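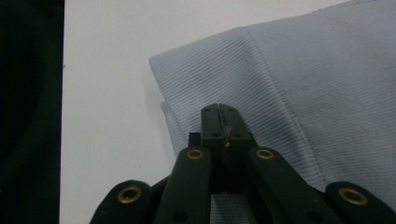
Closed fingertips at the folded edge of a ribbed blue cloth, seen from the hand-held gripper.

I'd been told to bring something from my own laundry pile, so I turned up at Plumik with a tea towel in my coat pocket, feeling a bit daft. The researcher who met me at the door took it off me straight away, rubbed it between finger and thumb and said, "Oh, that's a nasty one. Lovely!"

Plumik is a small robotics lab up two flights of stairs in Grirholm, and the people there have spent most of the past year folding cloth. They fold it by hand, sort of. You hold the gripper like a big pair of kitchen tongs, a camera rides along on top, and everything you do gets recorded so that a robot arm can learn to do it later. The project is called Jotia (I asked what it stood for and was told it doesn't stand for anything, they just liked it).

I'd expected to talk about folding. We talked about edges for nearly an hour.

"Folding is the easy bit," she told me, over a very strong coffee. "Once you've got hold of one layer, and only one layer, the rest is mostly moving your arm. It's the getting hold. You've got a cloth that's already folded, so there's a top layer and another one underneath, and they're the same colour and the same texture. From the camera they look like one thing. You go in, you close, and up come both."

So how do people manage it? She laughed at that. They feel it, she said, and then they can't tell you what they felt. "We had people in to do demonstrations and asked them afterwards how they'd found the top layer. They all said, 'I just picked it up.' Very helpful!"

What the team noticed, going back through the recordings, was a habit. The people who were good at it didn't go straight in with the jaws open. They closed the fingertips first and nudged the edge of the cloth with them, only a little, and watched what moved. If the top layer slid and the lower one stayed put, they opened up and took it. The early version of the method had been throwing those nudges away as wasted time.

"We were trimming them out," she said, and put her head in her hands for a moment. "We had a script that cut anything where the gripper was shut and not carrying something. We thought we were tidying up."

Putting the nudges back in is really the whole result. They trained the robot again on 300 demonstrations, untrimmed, and it began poking at edges before it grasped them. In the test I was most taken with, they gave it 20 folded cloths it hadn't met before. The trimmed version picked up a single layer on 5 of them. The untrimmed one managed it on over half, which doesn't sound like much until you've watched the other one lift a whole stack and wave it about.

I asked whether ribbed fabric was easier or harder, as there seemed to be a lot of it lying around. Both, annoyingly. "The ribs are good for seeing. When the top layer shifts, the lines don't meet up any more, and the camera catches that. But they're a pain for the fingers, they grip each other. Plain cotton slides nicely and you can't see a thing."

And fluff? I'd been wondering, because my towel sheds terribly. She pulled a face. Threads get on the fingertips and they wipe them down between sessions, or mean to. A sister group at Entili, working on wires and cables, apparently has no such bother and is rather smug about it.

There's plenty the robot still can't do. Anything with a hem confuses it, since a hem is two layers that really ought to come up together — "we haven't worked out how to tell it that yet" — and it's slow. The nudging takes time, and on a bad cloth it'll poke away at the same corner until somebody stops it. She'd like it to give up sooner and try another side, as a person would. That's the work for the spring.

Before I left I had a go with the gripper myself. It's lighter than I'd thought and I was hopeless with it. I went in too fast, got both layers, tried again, got both layers. Then she said, "Shut it and push," and I did, and the top of my tea towel crept away from the bottom. I opened the jaws and had it first time.

They've kept the towel. I was asked whether I'd got any more like it.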